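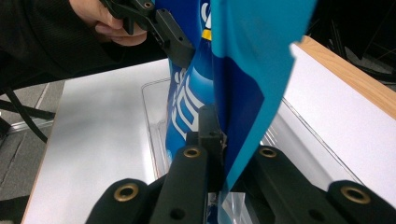
Two hand-held grippers on one snack bag, bench 3, Kiltach open day

Quick notes from the July open day at Kiltach, typed up on the train so forgive the spelling. Went mainly for the gripper benches. Skipped the keynote, skipped lunch too, regretted the second one.

Doors at 9. Line already down the stairs. Badge number 159, coffee from a machine that only took coins. Nerea Palacios runs the bench area and gave the intro, short and good. Her pitch: before you spend money on an arm, put the gripper in your own hand and try to do the job. If you can't do it with your wrist and your eyes, the arm won't either. Fair enough.

Bench 1 was Stemau, the parallel jaw one. Stiff, strong, nice click at the end of travel. Great on boxes. Also heavy, my thumb was done after ten minutes. Controller box has a fan you could hear across the room. Asked about price, got a brochure.

Bench 2, Srithong, soft fingers. Lovely on fruit. Slow to let go though, and the guy said the pads are a consumable, 123 dollars a set. Ouch.

Bench 3 was linkage grippers, black plastic with brass eyelets at the pivots. One in each hand, bags to hold and move over a clear tray. Much harder than it sounds. A bag has no shape of its own, you squeeze one end and the other end goes someplace else. Holding it by the crimped tip from below and steadying it up top worked best for me. Grabbing the flat face, no good, it just folded away. Could of stayed there all morning.

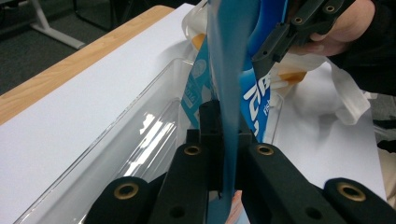

My real interest is film and thin packaging, that's what jams our line at Jarndale. Cartons we solved years ago. Anything floppy and shiny still gets done by hand, and every vendor demo I've sat through uses a nice dull cardboard box. So I was glad to see loose film on the bench as well. A see-through blue strip like the one in the jaws there, with a printed pack right behind it in nearly the same blue, is the kind of mess our cameras choke on. Where does one end and the other start? I asked Nerea about depth cameras for this and she said don't bet on depth alone with clear plastic, get a view close to the jaws and good light. The clear tray is just as bad, by eye I was mostly going by the shine on the rim.

Grip-wise the slot between the jaws suited film better than the Stemau's wide pads. Less strip bunching up. Wanted to try it with gloves, ran out of time, there was a line behind me.

Afternoon was controllers, 2 talks, both over time. Left in the middle of the second one to catch the 4:40. Asked for a loan pair of the bench 3 grippers, waiting to hear. Will post agian if they come.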